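Saltala Rules

The Saltala Rules (formally the Saltala Rules for Shared Tabletop Work, sometimes "the Rules" by people who have to follow them and "Saltala" by people who have to enforce them) are a voluntary code of practice for two-armed robots working at a table. They cover how the table is set up, where the cables go, who may reach in and when, and what must be written down afterward. They do not cover mobile robots, robots on factory lines, or single arms, the last of which were left out after a long argument and have their own two-page supplement.

The Rules are maintained by the Plilwood workshop, which also maintains the checklist, the poster, and the smaller poster explaining the poster. The current edition has 171 clauses. The first had considerably fewer, and copies of it are still passed around by those who feel that matters have gotten out of hand.

Background

Most early guidance for bench robots was borrowed from industrial practice, where the usual answer to a person being near a robot is a fence. Small arms on tabletops fit this poorly. They are light, they move at moderate speeds, and the people using them need to be in arm's reach every few minutes to put the objects back where they were. Sites that took the fence seriously got very little done. Sites that ignored it got a great deal done and kept poor records of how.

Plilwood began with a single sheet taped to a cabinet door, listing things that had already gone wrong. The sheet grew. It was retyped, numbered, and sent to a second site, Lisira, whose staff returned it with more corrections than there had been clauses. The two versions were merged over one September, and the result took the name of the meeting room where the merging was done. The room has since been turned into storage.

Scope and definitions

The Rules define a "cell" as a table, the arms attached to it, any walls around it, and everything placed on it. The last part was added in the second edition. Under the original wording a coffee mug was not part of the cell, and so could not be cited as a violation.

A "working object" is anything the arms are meant to touch. A "resident object" is anything else on the table that has been approved to stay there during a session. Anything falling under neither heading is a "guest" and must be removed before motion is enabled. Section 2 devotes most of a page to how a guest becomes a resident, a process that requires a signature and, in practice, somebody noticing.

The word "soft" is used throughout for cloth, bags, thin plastic and similar goods. The Rules decline to define it more closely. An attempt to do so in the third edition produced a table of bend measurements that no site had the equipment to fill in.

Main provisions

Table and surroundings. The working surface must be fixed, level, and free of anything sharp within the reach of either arm. Side walls are recommended but not required. Where they are used they should be plain, and they may not be used as a place to lean things.

Reach and overlap. The area both arms can enter is called the shared zone. Only one arm may enter it at speed. If both are inside, both must drop to the reduced speed set by the site, and the gap between the wrists may not fall below 200 millimeters unless the task calls for two hands on one object. Since two hands on one object is the reason most sites bought a second arm, the exception is used a good deal more than the rule.

Two-handed holds. When both grippers have hold of the same soft item, neither may pull away until the other has been told to open or to follow. Grip force is set for the weaker part of the item. A bag counts as soft even when it has something rigid inside it, and is to be treated as full until checked.

Cables. This is the longest section and the one most often revised. Any cable running to a gripper or a wrist-mounted camera must follow the forearm and be held by clips, with enough slack at the wrist for a full turn and not enough to catch on the table. The Rules give no figure for the right amount of slack. They say it should be checked by moving the arm slowly through every pose it will use, with somebody watching the cable and nothing else. Zip ties are permitted. Tape is permitted "as a temporary measure," a phrase with a rich history at every site that has adopted the code.

Clutter. Early editions asked for a clear table. This was dropped, as a clear table is a poor test of anything meant to work in a kitchen or a laundry room. Sites may now fill the cell with as many resident objects as they like, provided that loose straps, cords and cloth are kept in a container or laid flat, and that nothing blocks the operator's view of the fingertips at the start of a task.

Stopping. A stop button must be within reach of the operator's seated position. It must be tested on the first session of each day. The test consists of pressing it. This clause runs to one line and is the only part of the Rules that has never been amended.

Reaching in. Hands may enter the cell only when motion is disabled, and the person who disabled it must be the person who enables it again. The clause applies to everyone, including visitors, managers, and those who are "just going to move this one thing."

Record keeping

Each session is logged with the layout, the resident objects, any stops and the reason for them. The reason field was free text until a review of the Pai site's logs found 1,855 entries, a large share of which read "stopped." A fixed list replaced it. The list includes "other," and the share of entries reading "other" is now being looked into.

Layouts may be recorded by drawing or by photograph. Photographs are preferred, as the drawings submitted in the early years were mostly rectangles. 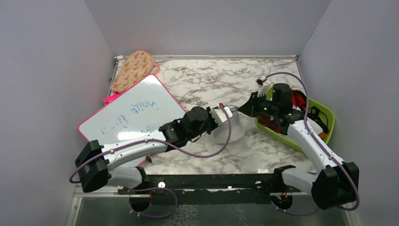

A layout record is valid until something on the table is replaced, added or taken away. Moving an object does not void it, on the grounds that moving objects is what the arms are for. Sites running several tasks in a day may keep one record per task and switch between them, so long as the operator confirms the match before enabling motion.

Inspection and compliance

Inspection is done by members of another adopting site, who visit for a day and go through the checklist. There are 3 possible results: conforming, conforming with notes, and deferred. No site has ever been listed as failing, because the Rules do not provide for it. A deferred site is invited to put things right and ask for another visit, and may go on being deferred for as long as it likes.

Visits are traditionally held on a Friday. Critics have pointed out that this gives every site four days to tidy up. Supporters reply that the tables do at least get tidied.

The most frequent notes concern cable clips that have come open, stop buttons moved to make room for a keyboard, and resident objects whose paperwork describes some other object. Lisira was once noted for having a copy of the Rules lying in the shared zone.

Reception

Opinion of the Rules is generally favorable among people who set up cells and mixed among those who work in them. The cable section is widely copied, often by sites that have adopted nothing else. The provisions on two-handed holds have been called too cautious for rigid items and too vague for soft ones, and a split into separate sections has been proposed for the next edition.

A more basic complaint is that the Rules assume an operator who is watching. Much of the code depends on somebody having an eye on the fingertips, the cable or the zone, and it says little about how long a person can be expected to do that before their attention goes elsewhere. A draft clause on breaks has been in circulation for two editions. It has been held up by disagreement over whether the break should be logged as a stop, and if so, whether the reason is "other."

See also

Cable management
Collaborative robot
Emergency stop
Plilwood checklist
Single-arm supplement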